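Wednesday is my day for things that have been sitting under the desk too long, and this time the thing was the old Dell. I wrote back in October that it had started making a noise like somebody chewing ice, and a few of you told me (kindly!) to stop writing about it and open it up. So the side came off, and now I have opinions about dust, cables and my own filing habits.

It's black, it's heavy, and it has been a family computer, a music computer, and for one bad winter a footstool. A tower like this is so much easier to understand when it's lying on its side with the insides facing up.

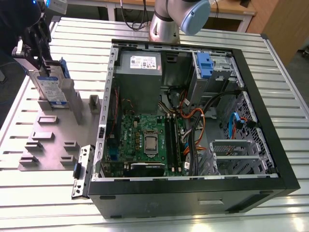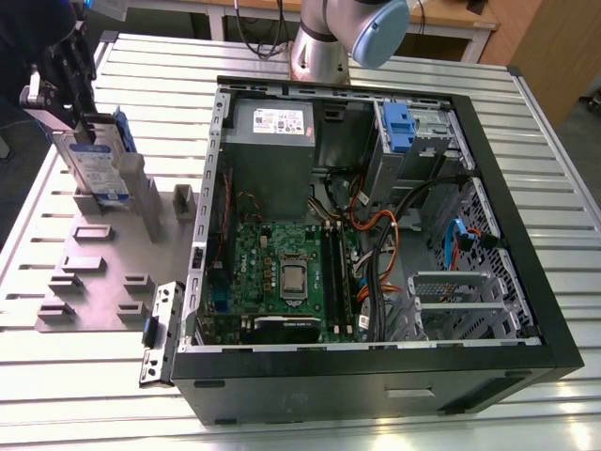
Dell board, bare processor, blue latch on the drive cage.

Stanisława Sowa wrote in to say that I was worrying about the wrong part, that old processors hardly ever die and old hard disks do it all the time, and would I please copy everything off before I so much as picked up a can of air. She also said that if I was going to have the cooler off I had better own some fresh paste first, and did I? I did not. I do now.

She's right about the disk, of course. I'd gone in thinking about fans because a fan is what I could hear, but a fan costs next to nothing and what's on the disk can't be bought again. So before going any further I spent a long evening copying. There were 3464 photos on there, which is 22 actual memories and a whole lot of blurry birthday cake. I've put everything on two separate drives, one in the closet and one at my sister's, and she has promised not to look at the folder called "hair."

Okay, the insides. If you've never had one of these open, it's a lot less scary than it looks. The gray box at the top with the white label is the power supply, and that one you leave alone. Seriously, don't open it, don't poke a screwdriver in the vents, just unplug the machine from the wall and pretend it's a brick. The green board under it has everything else hanging off it. Mine has two memory slots, long and black and side by side, and I've always been a little resentful of that number, because the fancier machine I nearly bought instead had more. I can't remember now why I didn't get it. Money, probably!

The graphics card is at the bottom, black, with a little NVIDIA label, and I'd completely forgotten I had one. I think I bought it for a farming game. I played that game for one weekend and then the neighbors got a puppy and that was that.

What I love is the blue latch. Somebody at some point sat down and decided that the part you're supposed to touch should be bright blue, so that a person like me, who has lost the manual and is wearing the wrong glasses, would know where to put her thumb. I wish everything was made like that. My dishwasher has a filter you're supposed to take out and rinse, and it's the same gray as everything around it, and I owned that dishwasher for years before I knew.

What I don't love is the cables. Orange, yellow and black, all bundled up and looping around next to the memory, and then a fat black one curving down across the middle like it owns the place. There are skinny ones too, a red and a blue, for the drives. Every time I moved one out of the way another one came up to take its spot. I did buy a bag of those reusable ties, the Brurer ones, 177 in a bag, and I have used four. If anybody local wants some ties, come by, I'll be handing them out like zucchini.

Dust! I promised you dust. The metal side panel with all the little holes is where the air goes through, so naturally that's where I looked hardest. I took the case out on the back step to do the blowing, with a bandanna over my face, and I held the fan blades still with a pencil while I did it (you don't want them spinning like crazy from the air can, it's bad for them, or so my dad always said). Short puffs, can upright. I went over it, had a coffee, and went over it again. Then I got a soft paintbrush for the corners. I used the one from my watercolor set and I'm going to have to buy another before class starts up.

After that came the paste. I'd never done it before and I'd built it up in my head into something like surgery. You wipe the old stuff off with a lint-free cloth and a bit of rubbing alcohol, you put a dot about the size of a pea in the middle, and you set the cooler down straight. Then you tighten the screws a bit at a time, going corner to opposite corner, same as lug nuts. I made such a mess with my first dot that I wiped it off and started over. The tube is from Plimulano and it came with a tiny plastic spatula I still don't know what to do with.

So, is it quieter? Yes, a lot. There's still a hum, and if I put my ear down by the front I can hear a faint tick that may well be the disk Stanisława warned me about. I've ordered a replacement from the little shop on Mirzaei Street and they said early next week. When it gets here I'll do the swap and start clean, with nothing on it but the sewing pattern program and my music.

I did consider just getting rid of the whole thing. My nephew sent me a link to a small new computer that would fit in a lunchbox, and it's cute, I'll give him that. But this one runs the old version of my pattern software, and the new version wants a monthly fee, and I've been paying for too many monthly things as it is. I canceled two of them while I was waiting on the photo copying. One was for a meditation app called Junivlow that I'd opened maybe twice, both times by accident.

A few things I'd do differently, for those of you with one of these under your own desk. I'd take a picture of every cable before unplugging it and then another from the other side, because I had one plug left over at the end and had to hunt for its home with a flashlight in my teeth. I'd put the screws in an egg carton with the cups labeled. I used a saucer, and then I moved the saucer. And I'd clear off the whole work surface first and get the light sorted out, so you're not leaning over your own shadow the whole time.

The side panel is still off, by the way. It's leaning against the bookcase until the new disk comes, and the cat has started sleeping behind it.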